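Ticket 166: Episodes rejected at review, table-wiping task
Project: Mustness
Component: Collection rules, handheld grippers
Opened by: Noémie Rolland
Assigned to: Tormod Sjögren
Status: Closed, rule changed
Priority: Normal

Summary
Review is rejecting two-gripper wiping episodes under rule 4.2 ("object held at start of episode"). Operators say they are following the rule as written. Reviewers say the same. Need one reading of 4.2 and a decision on the episodes already in the queue.

Rolland, 09:10
The May batch has 64 episodes of the kitchen table task. Review rejected 40 of them, all with the same code, START_HELD. I watched a sample. In each one the cloth is already between the fingers on the first usable frame. The operators are not picking it up early on purpose. The trim tool cuts the first part of the recording, and the grasp falls inside the cut.

Sjögren, 09:32
Which trim setting? The default is 3000 ms from the start signal.

Rolland, 09:40
Default. Nobody changed it. A practiced operator reaches and closes on the cloth in less than that.

Sjögren, 10:05
Then we have two separate problems. One is that the trim removes valid motion. The other is that 4.2 does not say whether "start" means start of recording or start of the trimmed episode. The rule sheet was written before we had the trim tool. Please do not re-record anything yet.

Ashour, 10:48
Adding the review side. We see only the trimmed file, so we can only apply 4.2 to the trimmed file. If the grasp is missing we have no way to tell a fast operator from one who started with the cloth in hand. I would keep the rejection until the raw files can be checked.

Separate point, same episodes. Rule 4.5 says soft items must be gripped so that both fingers stay in view of the wrist camera and loose fabric does not cover the lens. Several reviewers have been marking any trailing fabric as a fault. That is too strict. A bunched cloth with a tail hanging out past the fingers is acceptable if the fingers can be seen.

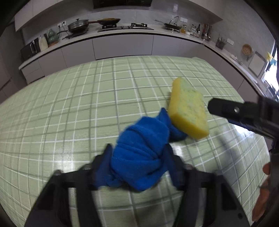

Rule 4.6 also needs attention. It asks for clear space between the two grippers unless the task calls for a handover. Wiping with one tool while the other works on a second item is not a handover, but the tools still come close to each other over a small table. Reviewers need a limit they can apply by eye. A distance in the rule sheet is no use to someone looking at a wide-angle view.

El Ouafi, 11:20
Proposal for 4.6: fail the episode only if the tools touch, or if one tool hides the contact point of the other during a grasp or release. Everything else passes. The same wording works for glare. A shiny table cover is fine unless the reflection hides a contact point.

Ashour, 11:27
Agreed on both.

Sjögren, 13:15
Raw files checked for all rejected episodes. Grasp is present before the trim point in every one. No episode began with the cloth held. Cause confirmed: fixed trim longer than the reach phase.

Workaround: set trim_head to 0 in the task profile and run the export again. Do not edit the trimmed files by hand. The timestamps will no longer match the gripper width log and the import will fail without a clear message.

Rolland, 14:02
Export repeated with trim_head 0. START_HELD no longer raised. Two files stopped with a width log mismatch. Both had been edited by hand earlier. Restored from raw, exported again, no errors.

Sjögren, 14:30
Rule text as changed:

4.2 Both grippers must be open and empty when recording starts. The approach and the grasp must be present in the exported episode.
4.5 Trailing fabric is allowed if both fingers remain visible.
4.6 As proposed by El Ouafi, glare wording included.

Default trim_head is now 0 for new task profiles. Existing profiles keep their old value and must be changed one at a time. Güler has the list.

Güler, 15:10
Profiles updated. Closing.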